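4.2 Recovering gripper poses from the overhead view

The planner takes as input two gripper trajectories in the table frame, one for each hand. In our earlier setup these came only from the small cameras on the grippers, and they drifted whenever the view was filled by cloth. We therefore added a second estimate from a head-height camera that looks down over the demonstrator's shoulders. Both streams are passed to Plotier, our tracking module, which puts out one pose per gripper per time step.

Each gripper body carries a large fiducial marker on one face and a smaller one on the side. Plotier uses the large marker whenever all four of its corners are found. If the wrist turns so that the large marker is lost, it falls back on the small one, with the known offset between the two applied. The small marker gives a noisier rotation, so its measurements are given less weight in the filter. When neither marker is found, the filter carries on from the gripper camera alone for up to 400 ms. After that the segment is marked as missing and is not used for training.
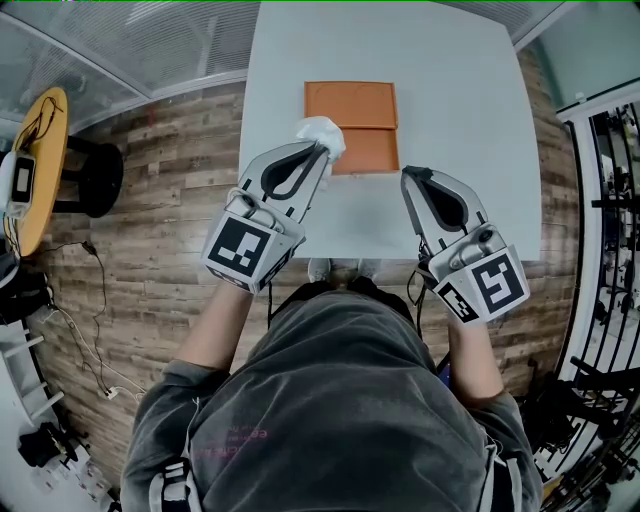
Figure 7. Overhead view during a cloth task. The left gripper holds a crumpled white cloth near one corner of the orange mat; the right gripper is empty with its jaws slightly open.

Figure 7 shows the sort of view the tracker has to deal with. Both large markers can be seen, and the table top is plain apart from the mat. The demonstrator's shoulders and forearms take up much of the lower part, and the floor beyond the table holds cables, a stool and a side table. We mask out everything beyond the table edge before looking for markers. Without the mask, high-contrast clutter in the room gave a steady trickle of false detections, most of them small enough to be mistaken for the side marker.

Left and right are assigned by marker identity and never by position in the view. This matters in folding, where the hands often cross. An early version used position, and it swapped the two trajectories in the middle of a fold without raising any error. The fault only came to light when Alby Sutcliffe replayed the demonstrations in simulation and found the arms passing through each other.

The table frame is fixed by the mat. Lorkia, the perception front end, segments the mat by colour, fits a quadrilateral to it and solves for the camera pose from the known side lengths. The crease across the mat caused trouble at first. The two panels differ slightly in shade, and with a tight colour threshold only one of them was kept, which put the origin in the wrong place. We widened the threshold and now reject any fit whose side ratio is more than a few per cent out. Cloth lying over a corner is handled by fitting lines to the visible edges and extending them until they meet.

Jaw opening is estimated separately. A small network takes a crop centred on the gripper and returns the gap between the rubber pads. It was trained on 661 labelled crops. Errors are largest when the pads are closed on thin cloth, where the true gap is close to zero and the fabric hides the pad edges. The planner only needs to know whether the jaws are open or closed, so we apply a threshold with hysteresis and discard changes of state that last less than 40 ms.

The fused trajectories are then written out in the Doolan format and passed to the planner described in Section 5. Sequences from the Kistutitz recordings were processed with the same settings, apart from the mat dimensions.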